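Brindon cell - gripper pad service and card handling checks

Maintenance gallery, Drevar workshop. Updated 21 September 2025.

The Brindon cell is a single arm on a fixed pedestal with a two-finger parallel gripper and a wrist camera. It handles light packaging: cartons, printed cards, paper cups. This page covers the finger pads, which wear faster than anything else on the machine, and the settings that go with them. Notes are by Naheed Arain.

Pads are inspected every 138 hours of run time and replaced in pairs. A new pad on one side and an old one on the other will pull thin stock off centre, and the wrist then has to be re-zeroed to suit a pair that won't stay matched. Wipe down with a dry lint-free cloth. Solvent hardens the surface and should be kept off it. 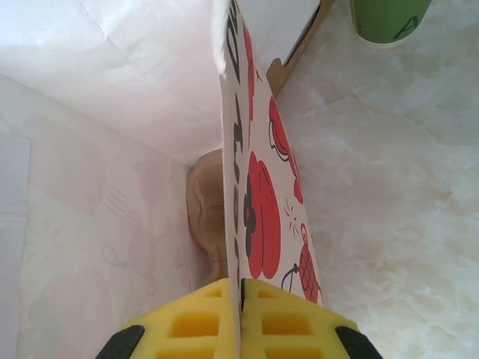 Pad wear shows up first on thin stock, so cards are the standard check after a change. Grip force is set to 10 N for card and 19 N for folded cartons, and the low figure goes in first. The yellow pads have a moulded grid of small square recesses, and with a card held upright the two faces should meet along a narrow dark seam with the black tips to the outside. A seam that opens toward one end means a finger is out of parallel. Slacken both clamp screws on that finger, close the gripper on a feeler strip, and retighten. Cards with heavy artwork, such as the red and black pepper on this one, are harder for the edge finder than plain stock. Leave the exposure locked and raise the edge threshold to 83.

Camera focus is checked at the same time, against the card edge at the fingertips. The lens ring is marked with a paint line - if the line has moved, refocus before touching anything in the vision settings.

Spare pads are in the Lodhi drawer, bagged in pairs. Write the run hours on the bag when a pair is fitted and file it with the cell log. The Hekell finger blanks on the shelf above have a different hole spacing and do not fit this gripper.

Next full service is in October: pads, clamp screws, wrist cable and pedestal bolts.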